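Workshop tips: trying out hand-held grippers on household jobs

Page last revised June 7, 2025

These notes come out of a comparison of hand-held grippers that ran in our workshop from March onwards. The grippers are the kind you hold like a tool, with a camera on top and a pair of finger pads in front, used to record how a person does a job so that an arm can be taught it later. We tried the Promau, the Cesten and an older Flanurico on kitchen and workshop tasks: folding cartons, hanging up mugs, sorting screws, wiping a worktop. Most of what follows applies to any make.

Start with card

Cardboard is the best first test piece. It is cheap, it shows every mark, and it comes in enough thicknesses to tell you a good deal about a pair of pads. Cut strips from the side of a carton with a sharp knife and a steel rule. Torn edges give a different reading each time.

Hold the strip upright and close the pads on it slowly. Let go with your other hand and tilt the gripper forwards, then to each side. A strip that swings is only being held at one point. On the Cesten this was down to a finger screw that had backed off by half a turn. Check both finger screws before blaming the rubber.

Then look at the strip. A faint, even print is fine. A deep crease along one side means the pads are meeting out of line. 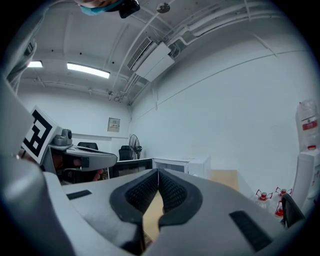

Is it worth having two grippers going at once when you are only testing one?

For jobs that need two hands, such as opening a carton or holding a jar while the lid is turned, a pair is the only fair test. For picking up and putting down, one at a time is quicker and the recordings are easier to compare.

Looking after the pads

Wash rubber pads in warm water with a drop of washing-up liquid and let them dry in the air. Kitchen roll leaves lint in a textured surface and the lint takes grip away. White spirit made our first Flanurico pads go tacky and they never recovered.

Card dust builds up faster than you would think. After a long spell on cartons, press a strip of masking tape on to the pad and peel it off. Do this between makes as well, or the last gripper tested will always come out worst.

Pads with a raised rim are good on thin things and poor on wide flat ones, where the rim touches first and the middle does nothing. If you mostly handle plates and chopping boards, ask the maker for a flat pad. Promau will send either.

Cameras

Clean the lens before every session, with a spectacle cloth. A greasy thumbprint is enough to spoil a morning, and you won't notice it on a small preview.

Strip lights can put slow bands across the recording. Set the shutter to suit the mains before you do anything else, and leave it alone for the rest of the comparison. Automatic exposure is handy for a quick look but it makes two sets of recordings hard to put side by side.

If your gripper uses a printed marker for tracking, print it matt and stick it on something stiff. Glossy paper catches the light at certain angles and the tracking drops out. Ours were laminated to begin with — a waste of an afternoon. Keep sleeves and cuffs clear of it too.

Controllers

We ran the recordings back on a bench arm with two controllers, the Vasiliauskas and the one that Promau supplies. The Vasiliauskas was smoother at low speed and better with eggs and light bulbs. The Promau was easier to set up and its emergency stop is bigger, which I liked. Neither coped well with cling film.

Set the closing force low and bring it up in small steps. Write the figure on a bit of tape and stick it to the test piece. Rūta Paju does all our carton runs and keeps the used strips in an envelope with the force marked on each one, so an odd result can be checked against the strip itself.

How many runs to do

Six runs of each task will show you which gripper is hopeless. Sixteen will separate two decent ones. We did 1008 runs over the whole comparison, and the last few hundred changed nothing in the order.

Change over every 3 runs if one person is doing all the work. Wrists get tired, and a heavy gripper looks worse at the end of the day than it did at the start. The Cesten is the lightest and suffered least from this.

Small things

Keep spare finger screws in a lidded jar, sorted by make. They look alike and the threads are different.

Charge everything the night before and label the leads at both ends.

A damp tea towel under a chopping board stops it creeping when the gripper pushes on it. The same goes for a mixing bowl.

Name each recording as you save it, with the task first and the make second. Sorting them afterwards took me longer than the wiping tests did.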